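**Curholm Robotics Club is looking for people - sim grasping team, summer 2026**

Posted June 2026. Short version: we need 2 more students for the Pustus project and we need them soon.

What it is: a student project, gripper picks up odd-shaped stuff in simulation. We enter the results in the Narkby student challenge at the end of summer. We started in April, got a decent base going, then lost people to internships. So here we are.

Where we're at

- 138 object models in the library, maybe half of them cleaned up
- grasp planner works OK on boxes and phones, bad on anything with hollows or bits sticking out
- logging is a mess, sorry in advance
- target is 2,000 scored grasps before we submit. We are almost at 15 percent of that

Who we want

One person for code. Python, you should be able to read somebody else's and not cry. Any simulator experience is great but we'll teach you ours, takes an afternoon or two.

One person for models and scoring. Fixing meshes, setting up the clutter, going through runs and marking good grip / bad grip / weird. Patience matters more than skill here. Blender helps. If you've never opened it, apply anyway.

Any major, any year. High school seniors ok if you can get to the Bhuiyan building on your own. You dont need to own a fancy laptop, the lab machines do the heavy work.

Time: two evenings a week in the lab plus whatever you do at home. More near the deadline, plan for that. We're closed the holiday week.

Pay: none for the summer, it's a club. You do get your name on the entry and a key card. Course credit is possible, ask your advisor first and bring us the form, we are slow with forms.

Typical work right now is this kind of thing, awkward shape between the fingers, other stuff lying close by:

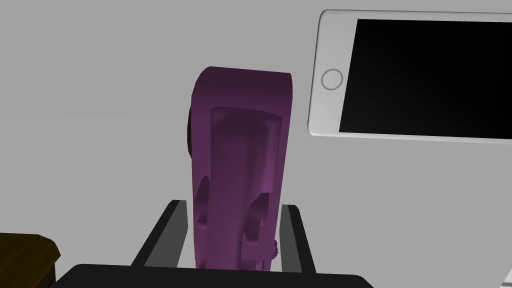 *Purple part held upright in the gripper, white phone next to it. Simulated.*

If you look at that and already want to argue about where the fingers should go, please apply.

How to apply

Email the club address on the Curholm activities page, subject line "Pustus summer". Put in:

- which of the two spots
- evenings you can't do
- something you made, link or a couple of pictures. Class homework counts, half-finished counts
- one or two lines on why

No resume, no cover letter. We'll answer everyone, usualy within a few days. After that it's a 15 minute chat in the lab and a look at the code together, no test.

Spots close when they're filled. Questions go to the same address, or just knock at Bhuiyan, second floor, door with the tape on it.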